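Wirkthorpe Gray

Wirkthorpe gray is a trade name for a gray, white-veined marble cut at the Wirkthorpe quarry and sold mainly as slab for counters, sills and hearths. The stone consists largely of calcite. Its veins formed where fractures in the limestone bed filled with lighter mineral before and during recrystallization.

Slabs are sawn to a thickness of 3 centimeters and finished either honed or polished. The quarry log for its busiest year lists 1,914 slabs, of which 524 were rejected for open veins. Acids such as vinegar and lemon juice etch the surface, and a polished face shows the damage sooner than a honed one.
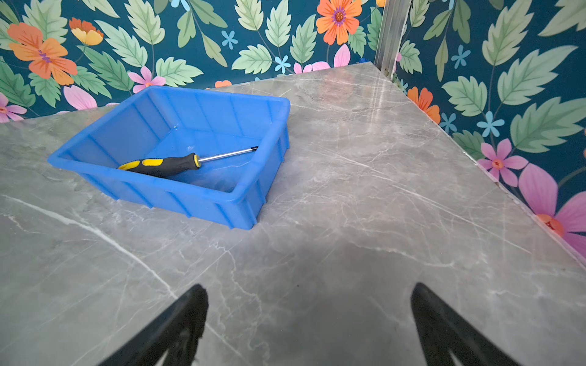
Ngaio Treloar disputes the usual advice on sealing, writing that a penetrating sealer slows staining but does nothing against etching, and that the two are confused in most sales literature. The supplier Stougaard recommends resealing kitchen slabs every 18 months.

Veins are the weakest part of the stone. Fabricators avoid placing sink cutouts across them and may bond a mesh backing to slabs with long diagonal veining. Matching slabs should be taken from the same block, as the ground color varies between the upper and lower beds.

See also: Calcite; Dimension stone; Stone sealer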